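The Umik Trial

My brother-in-law signed me up. I want that on the record, because when the Floromo people called to confirm my "home visit with a Umik unit" I told them they had the wrong number, and then I had to call back and be nice to them.

I review things for the tenants' newsletter in our building. Mostly vacuum cleaners, once a bread machine that I loved so much I wrote two pages and they printed half. So when Floromo wanted somebody regular to try their helper before it went out on rental, I guess I looked regular enough. And it wasn't going to be at my home after all (thank goodness, I have carpets the robot would have hated), it was going to be at theirs. They had a big practice room in Urnden, two trains and a bus from me, and I had to be there at nine in the morning in November with nothing but a banana in me.

Tyra Lundgren met me at the door. She was small and fast and had a cold, and she shook my hand with her elbow.

"You're the bread machine lady," she said.

Well! I would have followed her anywhere after that.

She gave me a price sheet to hold while she got things going. 489 for the setup, then 3,933 a month, and at the bottom it said you got 6 chores included and could add more. I read it three times. For 3,933 a month I'd expect it to marry me. But I kept that to myself and wrote it in my notebook under "ask later."

The first chore was the bag. They had a black bag on the chair by the desk, and Umik was supposed to take hold of it and lift it off. It sounds like nothing, and I said so, and Tyra told me to try explaining to somebody over the phone how you pick up a soft bag. I started to, out loud, and got as far as "well, you sort of squish it" before I gave up.

She turned a screen around so I could watch from where Umik was standing, more or less over its own arms.

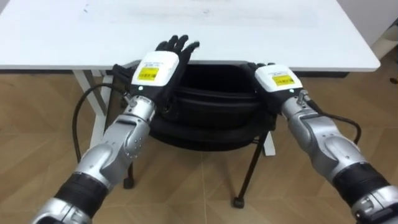 The bag chore, from Umik's side of things.

I didn't expect to care about the hands. I'd pictured pincers, like the thing you use to get a jar off a high shelf, and instead there were these long black fingers, and I caught myself moving my own fingers along with them under the table like an idiot. I wanted it to get that bag so badly! It took four tries. On the second one it let go and the bag slumped over sideways, and I said "oh, honey," and Tyra wrote something down.

"Did you just write down 'oh, honey'?" I asked.

"We write down everything people say to it," she said. "The last man called it Gary."

When it finally had the bag up it held on for a good long while, as though it wasn't sure what came next. Then it put the bag down on the floor so gently that I clapped. Fourteen minutes by my watch. I could have done it in two seconds, and I've never in my life put a bag down that nicely.

The chair

After coffee (theirs was terrible, I put that in the review) we did the chair. Tyra's idea was that a person who really needed a Umik, somebody with bad knees or one arm in a sling, would want the furniture moved around more than they'd want anything fancy. My mother was like that her last year. She had everything she needed in that apartment and all of it was eight inches from where she could use it.

I hadn't planned on thinking about my mother in Urnden. I ate my banana and watched.

The chair rolled, so I figured it would be easy. Tyra said rolling was the hard part, a chair on casters won't stay put while you make up your mind about it. And she was right, the first time Umik touched it the thing scooted off toward the desk and Umik just stood there with its arm out. I know that feeling. I've stood like that at a bus stop.

"Can I tell it something?" I said.

"It won't hear you. But sure."

So I told it to take its time. I told it the chair wasn't going anywhere, which was a lie, the chair had already gone.

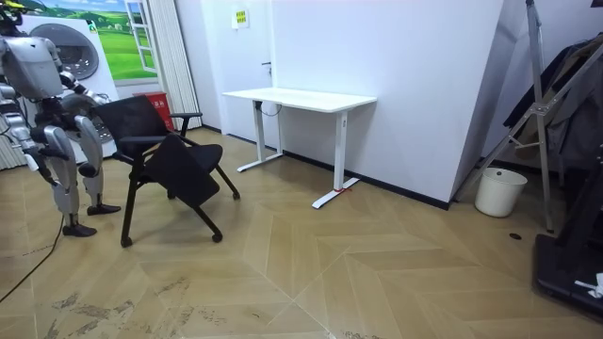 Söderlund comes in

A little before noon a man named Söderlund showed up with his coat still on. He ran the rental side. He had the kind of handshake where they put the other hand on top, and he wanted to know how many stars.

I said I hadn't got to stars yet.

He said the bread machine got five.

"The bread machine made bread," I said, and Tyra had a coughing fit that I don't think was all cold.

He asked what it would take. I got out my notebook and went down the page. Number one, the price, come on. Number two, I didn't love that long cable on the floor, because my mother would have been over it in a minute and so would I. Number three, it needed to say something when it was finished. Anything. A beep would do. I'd sat there after the bag chore not knowing if I was allowed to stand up.

He wrote down number three. He didn't write down number one, I noticed that.

Then he told Tyra to run it once more for me, arms up, the whole stretch it does between chores, and he went off to stand by the door and look at his phone.

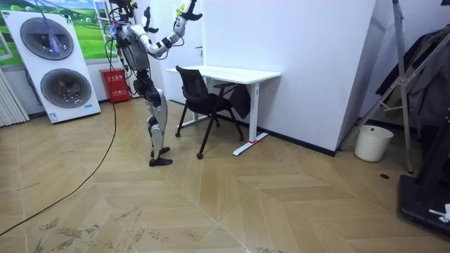

I asked Tyra, quietly, if she'd have one. For her own place.

She thought it over longer than I expected. She said her dad was out past the last bus stop with a bad hip and a laundry machine he couldn't bend down to, and she'd put her name on the list the first week, at full price, and hadn't told Söderlund because he'd want to use it in the brochure.

"Laundry's not one of the six," I said. I'd read the sheet three times, remember.

"No," she said. "That's what I stay late for."

I didn't put that in the review. I wrote that Umik was slow and careful, that it cost too much, that the coffee needed work. I wrote that I'd want the cable gone and a beep put in. For stars I gave it three, then on the bus I crossed it out and put three and a half, and then the newsletter doesn't do halves so it ran as four. Söderlund sent me a fruit basket.

Tyra sent me a message in the spring, just one line and no hello. It said they'd added the beep, and her dad says "thank you" back to it every time, and did I still have the recipe for that rye loaf from page two, the part they didn't print.

I typed the whole thing out for her on the train.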